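2026-03-19

I did it! I finally got the bob! Three years of growing my hair down to the middle of my back, three years of elastics and detangler and finding it in my coat pockets, and this morning I walked into Ďurica with a ponytail and walked out with a chin-length bob and a neck I'd forgotten I had.

Ludmila Michalík did the cut. I'd only had her for a trim once, back in October, but she remembered that my left side flips out and my right side tucks under (how do stylists keep all that in their heads?). I had saved 47 bobs on my phone and we went through nearly all of them while she combed me out. Blunt, stacked, shaggy, the very swingy kind that only seems to exist on people walking away from you. She kept asking which ones I liked on the third look, and it was always the ones that were a tiny bit longer in front. 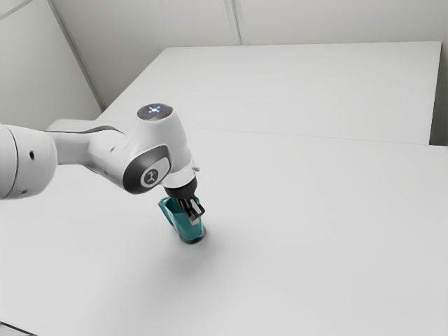
So that's what we did, a little angle toward the chin, with the back kept soft so it doesn't sit on my collar like a shelf. She cut the ponytail off first, in four sections, and I have it in an envelope in the hall. I squealed at the first one. The lady in the next chair clapped!

Bangs were the big question. I went in wanting them and Ludmila talked me down to long, wispy ones that I can push to the side, and I'm so glad, my cowlick would have eaten anything shorter by lunch. She says I can go heavier next time if I still want to. I might. I already kind of want to.

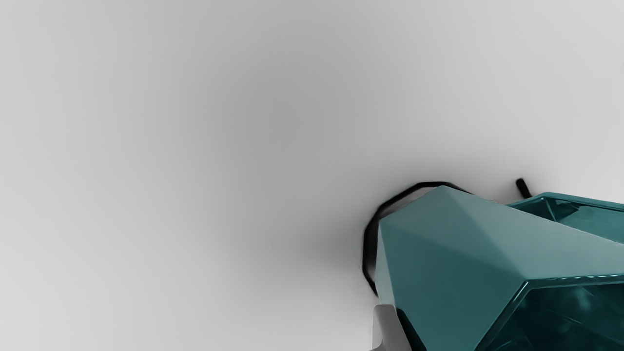

2 min read

Washing it tonight took no time at all. I squeezed out my usual handful of shampoo from pure habit and had suds up to my elbows - one pump from now on. Then I tried the Primivar cream Ludmila used on the ends, a blob the size of a pea, and scrunched it while it was damp. The left side flipped out, of course, but with this length it looks like I meant it. I love it.

Štěpánka Říha came by after supper and walked all the way around me twice before she said anything. Then she said "book me in." She's had the same layers since we shared an apartment, so this is huge. She wants something shorter than mine, close at the nape and long on top, and I think she has exactly the ears for it.

Things to remember: trim in six weeks, before the back gets bulky. Dig out the small round brush, the big one is useless now. Ask Ludmila if a gloss would bring up the red a little or just make it look brown. Wear the green earrings tomorrow, the long ones, they finally show.

I keep shaking my head just to feel it swing. Bed now, and I have no idea what it will look like in the morning.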